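Chapter 8
Calls, Breaks and Days Off

Opening case

Hongmei Shao answers phones at the Nornovville office of Rutivus, a company that ships replacement parts. In June she put in for a week of vacation. By the third morning at home she had picked up her phone four times for work. Two of the calls were wrong numbers. One was from her supervisor, Till Strobel, who wanted to know where a file was kept. The last was from a customer who had saved her number.

She had taken the week off, but she had not had much of a rest. This chapter looks at the difference between time away from a job and time free of it.

What the chapter covers

The first section deals with how paid leave is earned and used. Many workers let days pile up and then take them in a hurry when a deadline comes. The second section looks at interruptions at home, mainly by phone. We use a diary study in which 191 office workers wrote down every call they got during one week of leave. They logged 2,671 calls in all, and roughly a third had to do with work.

The third section turns to short breaks during the working day. Jobs done in a chair with the hands held out in front tire people differently from jobs done on the feet, and a break that suits one may do little for the other. 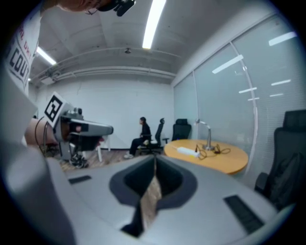
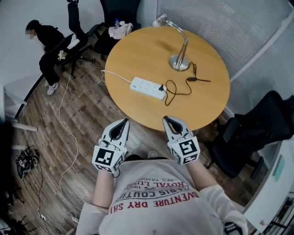 The last section is about asking for time off and saying no to calls during it. It includes a sample message to a supervisor, written by Sihan Pan, and a short form for handing over open tasks.

Before you read

Think back to your last full day off. Write down who contacted you, how, and whether you answered. Keep the list. You will need it for the exercise on page 18 of the workbook.

Key terms: accrued leave, carryover, handover, on-call time, rest break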